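About Trandberg Baseball and Softball Club

Trandberg is a community baseball and softball club for players aged six and upwards. We run four junior sides, two adult baseball sides and a mixed slowpitch softball side. Most of our players had never held a bat before they came to us, and that is still the usual way in.

The club began with a group of parents who wanted a summer game for children who didn't take to cricket. The first sessions were held on a school field with a set of rubber bases and one catcher's mask between everyone. There was no league within an hour's drive, so for two seasons the children played each other and, on one occasion, a visiting team of exchange students who beat them by 19 runs.

We now have 215 playing members, of whom 105 are under sixteen. There are also social members, who pay a smaller fee and get the newsletter and entry to home games.

Where we play

Our home is Roltis Park, on the east side of town. There are two diamonds. The main one has a fenced outfield measuring 335 feet to centre, a raised mound and covered dugouts. The smaller one is used by the juniors and for softball, and has a portable mound that is taken off on softball nights.

The clubhouse is beside the main diamond. It has two changing rooms, a kitchen, an accessible toilet and a room upstairs that can be hired. Parking is free but fills up early on match days, and the overflow is on the grass by the bowling green. Please don't park along Erdem Road, where the residents need access to their drives.

Dogs are welcome outside the fence on a lead.

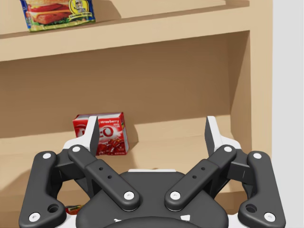

Trandberg, 19 October 2022

The page was last updated on the date given. Details of fees and fixtures are on their own pages and may be newer.

Coaching

Lama Boutros is head coach and has been with the club for eleven years. She started as a parent helper with the under-nines, took her coaching qualifications over the next three winters and now looks after the whole junior programme as well as the first team's infield. Junior coaches are all background checked and at least one person with a first aid certificate is at every session.

Ravinder Penner coaches the pitchers and catchers. He keeps the pitch counts for the junior sides and his decision on them is final. A child who has reached the limit comes off the mound, whatever the score. Parents are asked not to argue this with him during a game.

Juniors train on Tuesday evenings through the season. The youngest group hits from a tee and plays without outs being recorded until the second half of the summer. From ten upwards they face a coach's pitching, and from twelve they pitch to each other.

Winter training is indoors at the Grostix sports hall. It starts in March for the adults and a fortnight earlier for juniors, and there is a net for batting at one end. Bring flat shoes, as studs and spikes are not allowed on that floor.

Joining

New players can come to three sessions before paying anything. We lend gloves, helmets and bats. Left-handed gloves are in short supply in the smaller sizes, so it helps to let us know beforehand if one will be needed.

Once you join, the annual fee covers coaching, insurance, umpires and a club cap. Shirts are bought separately. Families with three or more playing children pay for two. Anyone who would find the fee difficult can speak to Lama in private, and it can be paid monthly.

How the club is paid for

Fees cover a little over half of what we spend. The rest comes from hiring out the upstairs room, the food stall on match days and the summer tournament, which last time brought over 2,000 people to the park across the weekend. The largest single cost is looking after the ground, mainly mowing and new clay for the mound and the batter's boxes. Accounts are presented at the annual meeting and any member can ask for a copy.

Umpires and scorers

We are always short of both. Training is free and open to non-members. Scoring can be learnt in an afternoon with a pencil and a few innings to practise on. Umpires start on the junior games with an experienced umpire on the bases, and move up when they feel ready.

Contact

Messages sent through the contact form are normally answered within a week. During the tournament it may take longer. For rained-off games, check the notice on the front page after 9 am on the day.

Comments (4)

GlennT
Do you take complete beginners in the adult teams? I am 44 and played rounders at school, that's it.

Trandberg BSC
Yes, slowpitch is the best place to start. Come along to a session and ask for Ravinder.

mo_and_the_boys
Both of mine love it. Only grumble is the car park, we had to walk from the station end twice this summer.

Patsy W.
Does the 335 include the warning track or is it to the edge of the grass? My son and his grandad have a bet on.

Recent items

Under-twelves finish second in the summer league
Helmets: which sizes we have and how to borrow one
Hiring the upstairs room at Roltis Park
Scorers' afternoon: dates and how to book
New clay for the main mound
Results from the mixed slowpitch tournament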